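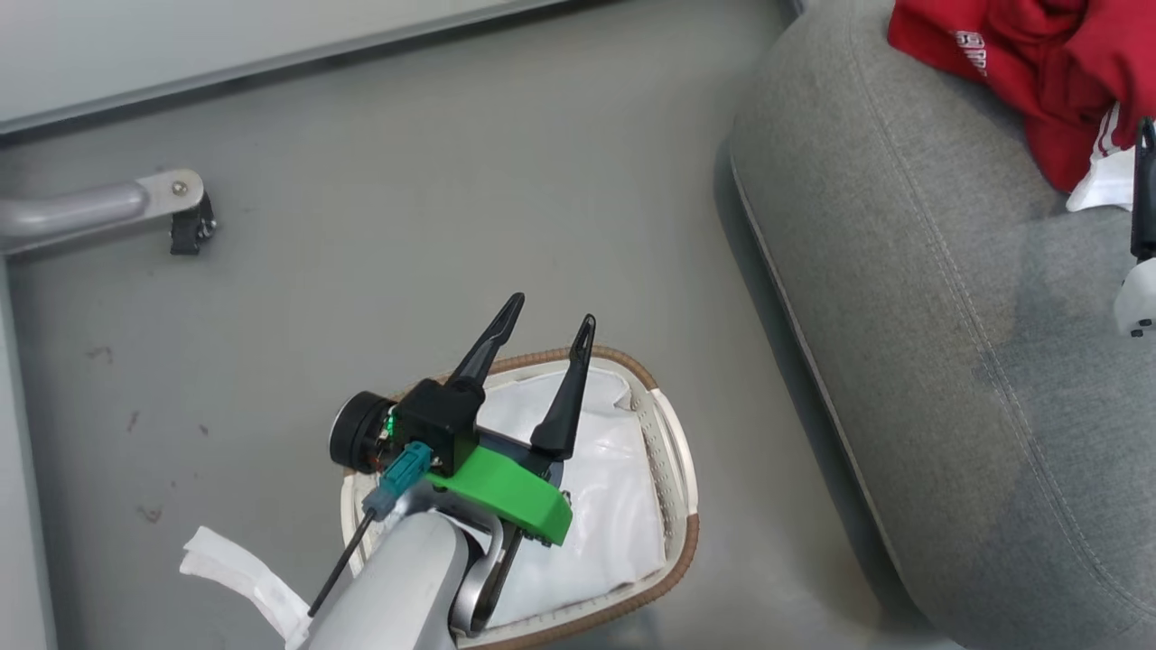 Laundry first: a student team at Gastville picks the chore everyone skips

November 17, 2025

The robotics project class at Gastville meets in a room with a gray floor, a sofa and a laundry basket. This term the students are teaching a two-armed robot to pick up clothes and put them in the basket. They call the project Jallska, after a name one of them had been saving for a cat.

We spoke with the student who leads the gripper group, a third-year in mechanical engineering.

"We wanted a job with soft things in it," she said. "Last year's class did blocks and cups. A block is the same shape every time you come back to it. A sweatshirt isn't."

The black fingers taper toward the tips, and the group went through several shapes before settling on them. The bright green bracket at the wrist is 3D-printed. "It takes an evening to print, so if we get a hole in the wrong place we can fix it by the next session," she said. "The first one cracked. The second one fit, but you couldn't get a screwdriver in."

Fabric on the sofa is the hardest part, according to the student who handles the training data. The cushions are cloth too, and the fingers will sometimes pinch the cover along with the shirt. "Red on gray is fine. White on white is where we lose time," he said. "You get two layers folded over each other and it goes for the wrong one."

The class has recorded 662 attempts since September. Of those, 141 were thrown out, mostly for a cable snagging or an operator stopping early. Each session runs 60 minutes, and setup eats a good part of it.

Parts money came from Iditz, a local machine shop, and from the Marchand fund, which pays for student projects at the school. The students had to write the request themselves. "I had never written a budget," the gripper lead said. "I forgot shipping."

Grades depend on a written report and a live run at the end of November. The robot gets 40 minutes to clear the sofa and the floor. Clothes have to end up inside the basket, and anything hanging over the rim counts as half.

Asked how she thinks it will go, she said the floor pickups worry her more than the sofa. "Flat things on a flat floor. Socks are okay. A thin strip of cloth is hard to get under."

She plans to change the fingertips once more before the run.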